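The Hand Should Come First

Opinion, by Sheyla Londoño

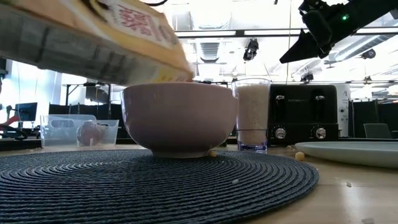 When I learned to pour coffee in my uncle's cafeteria, he did not give me a rule for the angle of the pot. He put his hand over my hand and we poured together, three or four cups, and then he went away to answer the telephone. I was fourteen years old. I still pour in his way, with a small turn of the wrist at the end that I never decided to have.

I think of him often now, because my work is to teach robots to do kitchen tasks, and my colleagues and I have disagreed for more than a year about how this teaching should be done. One side, which is mostly Dorian Pons and the people who sit near him, prefers remote control. The operator sits at a station with two handles, watches a screen, and the robot follows. The other side, which is mostly me and on some days Killian Guérin, believes that the first lessons should be given by hand, with the person holding the arm itself and moving it through the task.

Let me first be fair to remote control. It is comfortable. A person can work at it for a whole morning without a sore back. The operator's body is not in the way of the cameras, and this is a real advantage, because a robot that has learned with a human elbow in every view will be confused when the elbow is gone. It also permits two arms at the same time, one to hold the bowl and one to pour. With the hand method you need two people for this, and two people pushing two arms beside one table are like two people in a small elevator with suitcases.

Dorian has also an argument of numbers. In August his group recorded 2000 demonstrations on the Skadell station, and in the same month we recorded far fewer by hand. I do not dispute it. He likes to show this figure on a slide, and I would show it too if it were mine.

My objection is about what the operator feels, or does not feel. Take the pouring of cereal from its box. It looks like a task for small children, and small children do it badly. The box is light and its weight changes all the time. For a moment nothing comes out, then three pieces, then too much. A person with the box in the hand notices the slide of the contents before anything has reached the opening, and she already begins to turn back. On a station without force feedback this information does not exist. The operator learns that the cereal is coming when she sees it come, and by then some of it is on the table.

So operators invent a style. They tilt a little, stop, look, tilt a little again. I have watched many hours of these recordings and I can recognize the stopping in the first seconds. It is a reasonable style for someone who has lost the sense of touch. But the robot does not know why the operator stopped. It learns the stop as a part of pouring, in the same way that I learned my uncle's wrist.

Kirsten Beaudoin, who trained most of our operators at Deline, told me that this disappears with practice. I believe her in part. Her best people are very smooth after 40 hours at the handles. However, we do not only record her best people. New operators come, they stay for one season, and their hesitations stay in the data for much longer.

There is a second matter, and I find it harder to explain. When I guide the arm by hand, I discover what the arm does not like. Near the end of its reach it becomes heavy. With the elbow folded there is a place where it refuses to turn and I have to go around. After one day of this, I arrange the table differently. I move the bowl closer, or I take the box from the side. Fabrice Arnaud calls it "asking the arm for its opinion," and I have taken this phrase from him without permission. At the station the software hides these difficulties very politely, and the operator believes that the task is hard when only the placement is hard.

The hand method has its own sins, and I should confess them. The movements are often slower than they should be, because a robot arm is never really weightless. People push it with the shoulder and make wide curves that have no purpose. The gripper must be opened and closed with a button, so the grasp is no more natural than it is at the station. And a tired person guiding an arm gives very bad lessons. After 20 demonstrations I ask people to sit down, and some of them are offended.

What I would like is an order, more than a winner. Let each new operator spend the first days beside the arm, moving it with both hands, for every task in the list. Let her feel the box become light. After this she can go to the station and record as many demonstrations as Dorian wants for his slide. We tried it with a small group on the Pritari tasks, and Killian, who watched the recordings without knowing who had made them, picked out the ones with hand training more often than not. It was a small test and I would not build a house on it. I would build a larger test on it.

The usual answer is that there is no time. The lab pays for hours of recording, and an hour in which an operator pushes the arm around and saves nothing looks like a lost hour. I understand how this looks on a sheet. But later we pay other people to sit and remove the bad recordings, one by one, and these hours are written on a different sheet, so the two are never compared.

I would also ask that we save the spills. At present many operators delete a demonstration when a few pieces land beside the bowl, because they think it is shameful or because the guide says "clean examples only." I wrote a part of that guide, and I was wrong. If the pour ends well and the bowl has its cereal, a few pieces on the table are a normal breakfast. A robot that has seen only perfect tables will have no idea what to do on the first morning in a real kitchen, where somebody has to pick up those pieces, and where my uncle, I am sure, would already be holding the cloth.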